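Singing in a Second Language: How a Community Choir Learns Songs It Cannot Speak

Project report, October 2018
Aníbal Chávez and Lawal Danladi

1. Background

Most community choirs sing at least a few songs in languages their members don't speak. The usual method is to hand out a sheet with the words spelled roughly as they sound and go over them line by line. We wanted to know whether singers learned the words better from a sheet like this or from listening to a recording first and seeing the text later.

The idea came from a class discussion about radio songs. Several people could sing whole choruses in Spanish or Korean but had never seen them written down, and their pronunciation was quite good. The same people had trouble with the printed Italian in our first-year singing unit.

2. The choir and the songs

The Josholm Singers rehearse on Tuesday nights in the hall behind the Josholm library. It is an unauditioned choir with 47 members on the roll, and 22 of them agreed to take part. Ages ran from 19 to 74. None of the group had studied the languages we used, although one alto had grandparents who spoke something close to one of them and we left her results out of the comparison.

We used two songs. The first was Cestska, a slow harvest song in three verses. The second was Adebisi, a call-and-response piece with a short repeated chorus that Lawal learned from an aunt. Both were arranged in two parts by the choir's director, who kept the ranges small so that people could concentrate on the words. Neither song had been in the choir's folder before.

3. Method

The singers were split into two groups. Group A learned Cestska from a sound-spelled sheet and Adebisi by ear. Group B did it the other way around. Rehearsals ran over six weeks from July, with 12 minutes set aside for each song at each rehearsal. We timed this with a phone and stopped when it rang, even in the middle of a verse, which was not popular.

At the end each singer recorded both songs alone with a piano track. Fluent speakers marked the recordings without knowing which group the singer was in. Each syllable was marked clear or unclear. Cestska and Adebisi together come to 228 syllables once repeats are taken out.

4. What we found

Singers who learned by ear did better on vowels in both songs. The difference was largest in Adebisi, where the sheet group tended to turn every open vowel into an English one – "ay" for "eh" was the most common. Pitch was also steadier in the ear group. In Adebisi the tune follows the rise and fall of the words quite closely, so this may be connected, but our marking sheet was not set up to test it.

The sheet group did better at remembering the order of the verses. In Cestska the second and third verses begin with nearly the same line, and most of the ear group mixed them up at least once. Two of them sang the second verse twice and didn't notice until we played the recording back.

Confidence did not match the marks. Singers with a sheet said they felt more secure, including the ones whose vowels were marked unclear. Several in the ear group asked for the words every week and said they felt lost, then recorded very good versions.

Meaning came up more than we had planned for. In week three the basses asked what the chorus of Adebisi was about, and after Lawal explained it the whole section sang it louder. We then gave the same translation to everyone to keep things even.

5. Problems

The group was small and attendance was uneven. A cold went through the tenors in week four. We know at least one person in the sheet group found a recording at home, and there may have been others. The two songs are also different in style, and a repeated chorus is easier to pick up than a three-verse story whichever way it is taught.

6. Performance and next steps

The choir sang both songs at the Vullivholm street festival. By then everyone had used both the sheet and the recording. The director has decided to keep teaching new songs by ear for the first two rehearsals and hand out the words in the third.

If we did this again we would use two songs of the same type and ask the singers to record themselves halfway through as well as at the end. We would also like to go back to Josholm in a few months and find out how much of each song has stayed with them.

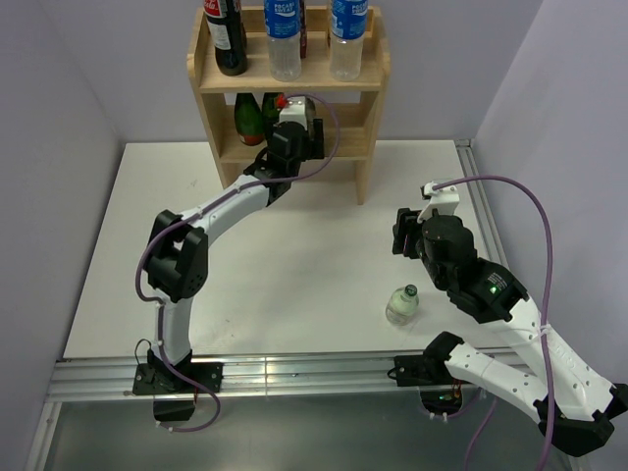 A later recording would also let us check whether the verse mix-ups in Cestska settle down with time. The director has agreed to this, provided it doesn't fall in the weeks before the Christmas concert.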